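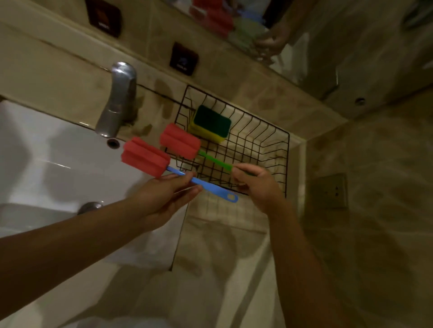

02/06/2026

Everyone in the group chat has decided the Zolitz kid is a first-line winger by November and I'm still looking at the same sheet they are. Preseason hype is cheap. He had a good camp, he had a loud goal in the second scrimmage, and now people talk like the Batell rink needs a bigger parking lot. I went back through the shift log after I finished the bottles (red foam brush, blue handle, the one with the loop on the end, please leave it by the sink) and the numbers are fine. Fine is the word I'd use.

What we have: 440 shifts tagged from camp and the three exhibition games. 379 of them usable. The rest are missing an on or off time, or the tagger lost track on a line change. I threw those out by hand and wrote the reasons in column H, so if you disagree, argue with column H and leave me alone.

Zolitz has 68 of the usable shifts. That's a decent pile for this time of year and still a tiny pile. His chance rate looks great until you split it by who he was out there with. With the Garkinik line he's flying. Without them he's a normal third-liner who skates hard and gives the puck away at the blue line. Could be the linemates, could be that the other shifts came late in games against tired kids. Can't tell from this and I don't believe anybody who says they can.

Second gripe, the speed numbers. The chest units gave us 2,186 sprint events for the whole squad, and I don't trust the threshold. Badawi changed the default in the last update and the help page doesn't say from what to what. Our slowest defenseman now has more sprints than he had all last season. Either he found a new pair of legs or the software counts a brisk turn to the bench. Emailed them. Got a ticket number back.

Tried the old cutoff on one game as a check. Order of players barely moved, totals dropped a lot. So ranking is probably okay to show the coaches, totals are not. Please don't put totals on a slide.

Not saying he's bad. I like watching him, he goes to the net and doesn't float. I just won't sign off on the projection that went around, the one with the point total in big type. Nobody could tell me what it was fitted on.

To do:
retag the second Batell game, period three, clock was off
chase Badawi on the threshold
split Zolitz by score state when there are enough shifts
new batteries for units 4 and 11, they died mid-skate again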